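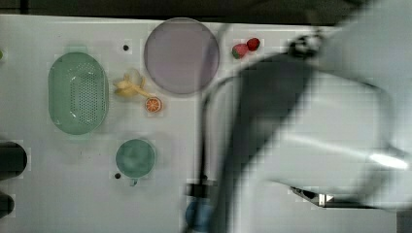

The play kitchen entered our house as a gift, the way drum kits and glitter do. It was a Grestus, flat-packed, with 21 screws and an oven door that opens onto nothing, and within a week it was better equipped than ours. I have cooked for 2 adults and a child out of one dented saucepan for years. She has a mint-green colander, finely perforated, and a lavender plate nice enough to make me resent my own, and she uses them to serve a banana with the peel already splayed. One strawberry comes with its leafy cap on. The orange is only ever a slice, so somewhere a factory must be sitting on the rest of it.

Service begins at 6 in the morning. The menu is fruit, followed by fruit in a cup. I once asked for toast and was told the kitchen had closed, though I could see the chef.

Then there is the matter of storage. Hiker makes a canvas sack for the purpose, Urum makes a stacking crate, and the toy shop on Rodrigues Street will sell you both if you look tired enough. I bought the crate in March. It holds the colander beautifully, provided you don't want to put anything else in it. The food lives where it always has, under the sofa and in my left boot.

A friend with older children tells me the phase lasts about 90 meals. By my reckoning we passed that before the weather turned, and I've been asked to come back for dinner. It will be the orange.

Last updated: March

Home Features Family Food Columns Subscribe Contact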